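Carrillo word list, read me first

Word list for the Carrillo valley dialect survey. 2000 entries, one per line, tab separated. Put together by Eustaquio Arriaga, spelling checked by Consuelo Ochoa (first half only, second half still to do).

What's in the folder
words.txt - the list itself
sources.txt - which village each word came from
notes.txt - leftovers, mostly Eustaquio's, not sorted

Columns: headword, part of speech, meaning, village code, year heard. 5 in all. Blank year means we didn't write it down, sorry.

Village codes are L for Limberg, R for Rivier, B for Bitau. X is unknown. Don't merge X into anything please.

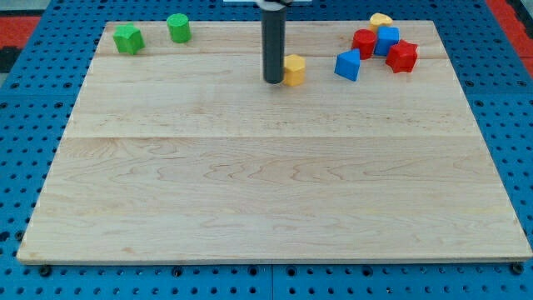

Spelling. We went with how people in Rivier write it, even for words only heard in Bitau. Accents kept. Double vowels kept. If a word has two spellings the second one is in brackets after the meaning, not in its own row.

Known problems
- 11 rows with the meaning missing
- weather words are a mess, lots of overlap
- some plant names probaly wrong, need someone who knows plants
- Limberg is thin, only 4 speakers

Changes since September: farm tools section redone, duplicates taken out, file is now UTF-8. Old version broke in Excel.

Use it for whatever you like, just say where you got it. Corrections to Consuelo, not Eustaquio, he dosen't check the inbox.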